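How to check a simulated gripper scene before you trust its numbers

Murray Wong, Condcombe
17/06/2021

Most good practice guides for simulated robot work tell you to vary the textures and leave it there. I have never found that much use. A supplier can swap the floor and the worktop 3,000 times and still have a gripper that closes at the wrong width. Here is the check we run at Condcombe before any result goes into a report.

Start with the view from the wrist camera. Open the gripper fully and save one still with nothing between the fingers. Both fingertips should be in view. If only one is, fix the camera mount in the model and start again.
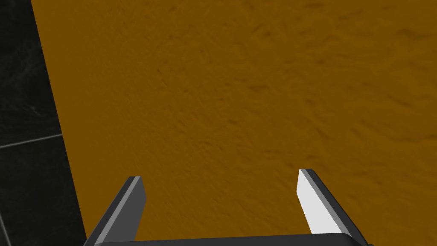
Next, write down the finger gap set in the model and compare it with a caliper reading from the real gripper. Do this 3 times. Our limit is 3 per cent. The Skinorier notes allow more, but they don't say why, and I wouldn't copy a limit that comes without a reason.

Now change one thing at a time – surface first, then lighting – and run 100 grasps for each. Keep the failures. In January we were sent a summary that claimed 76 good grasps and left out the rest, so we sent it back.

Last, record the software version and who ran the test. A pass here says the scene is fit for comparing one setting with another. It doesn't show that the real arm is safe near people, whatever the sales sheet says. That needs its own risk assessment, done on the real machine.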